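Registering a group for the Kenholm build
Posted Monday, December 12, 2022

Our office wishes to enter a group of 7 for the Kenholm housing build in August. Is a deposit required?
Yuzuki Kobori 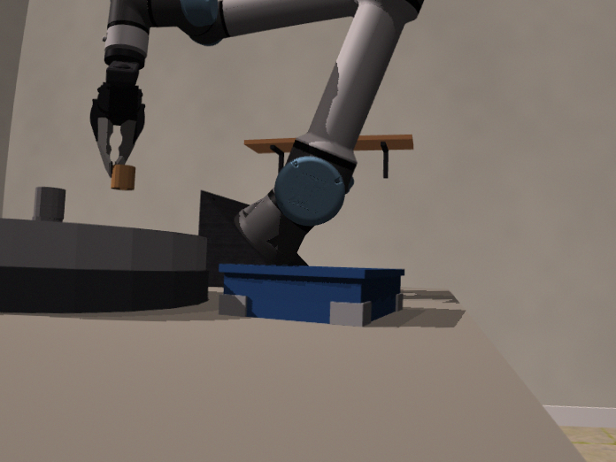
Gripper holding a small cylinder

Morris
A deposit of 50 per person is payable on registration. 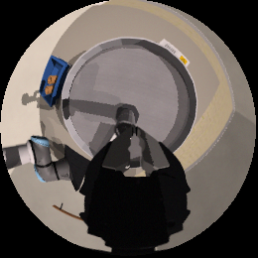 Round metal pan, seen from above

Rorkness Desk
The deposit is refundable until two weeks before arrival. Groups should

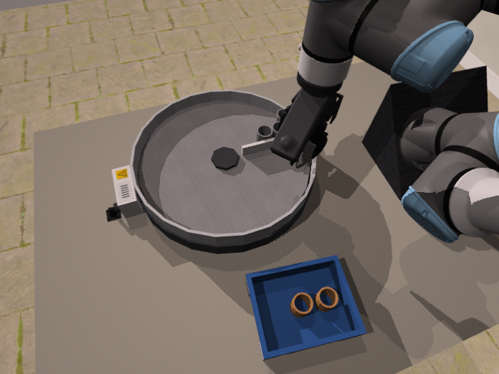
also name one leader, who will receive the site rules.

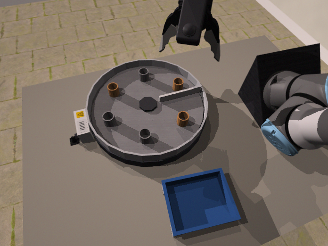 Who arranges travel insurance?
Each group arranges its own cover before departure.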